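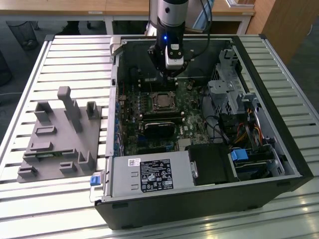
The arm over the Dell, with the grey parts tray next to it.

I've been meaning to write up the Zistidstead open day for ages, and as it's raining and the dishwasher man hasn't turned up, you're getting it now. It was in July, on the hottest afternoon going, and I'd got the bus because the car park there holds about four cars. Twenty of us had booked for the two o'clock slot and I think every single one had come for the robot.

A bit of background if you're new. Zistidstead is the old printworks out past the ring road, now full of small workshops. There's a place that makes oboe reeds, a couple of furniture people, and upstairs there's Takden, who want to get robots taking old office computers to bits so the useful parts can go round again. I used to do exactly that job by hand! Two summers in a warehouse with a screwdriver and a box of plasters, back when I had knees. So I was always going to be nosy about it.

Florence MacLeod did the talking. She's got that lovely way of explaining things where you don't feel daft, and she started with the table, of all things. It's all aluminium strips with slots between them, and she said the slots are why they bought it, you can bolt anything down anywhere and shift it again after lunch. On it they had a Dell tower on its side with the panel off, and to the left of it a grey printed tray with all sorts of little posts and brackets sticking up, and a small green circuit board sitting in one of the slots. Everything that gets handled needs a place to live, she said, and they'd redrawn that tray more often than she cared to remember. I asked if I could have the old ones for my seed packets. She thought I was joking.

Then the arm had its go, and I'll be truthful, it was slow. Really slow. A chap behind me muttered that his nan could do it quicker, and he may well be right, but his nan would want paying and a cup of tea. What got me was how careful it was. It came down towards the board, stopped, had what looked like a think, crept down a bit further, stopped again. I found I was holding my breath! Anyone who's ever pulled memory out of a PC knows the feeling, when you're pushing on those little clips and waiting for the nasty crack.
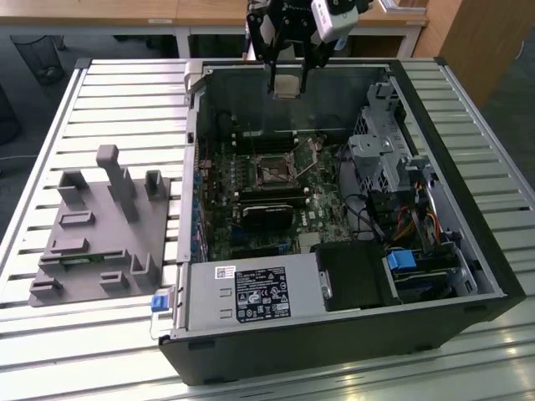 Florence said memory is one of the better jobs to practise on, as there are only a few ways to get it wrong and you find out quickly which one you've picked. Cables are the horror. A cable is never in the same place twice, it flops about, it hides the thing you're after, and a robot that's happy as anything with a nice square edge goes to pieces over a bit of floppy wire. (Me too, love.) She told us their list of separate little movements for one full strip-down had got to 111, and that's for one model of computer. Change the model and a good chunk of it wants doing again. I'd honestly never thought of it like that. When I did it I just sort of… went in.

Somebody asked how many tries it takes to get one movement right, and she had the number ready: 493 on the worst of them so far. Raffaele Sanna, who looks after the software side, went a bit pink at that and said it was mostly his fault, and they had a small friendly row about it in front of us, which I enjoyed more than the slides.

I did ask the jobs question, because someone has to. Raffaele said the places they talk to can't keep people on the strip-down benches as it is, it's dull and you cut your hands to ribbons. I'm not sure that's the whole answer. I remember it being dull, but I also remember Liew, who ran our bench, and the radio, and the chips on a Friday. Still, I wouldn't go back.

The tea was 39p (who prices tea at 39p?) and the flapjack was very good. I missed the oboe reeds completely, so that's for next time. Bookings go through the Trostari website, and they do fill up, so don't leave it till the week before like my sister did.

Dishwasher man's just rung. He's at the wrong house.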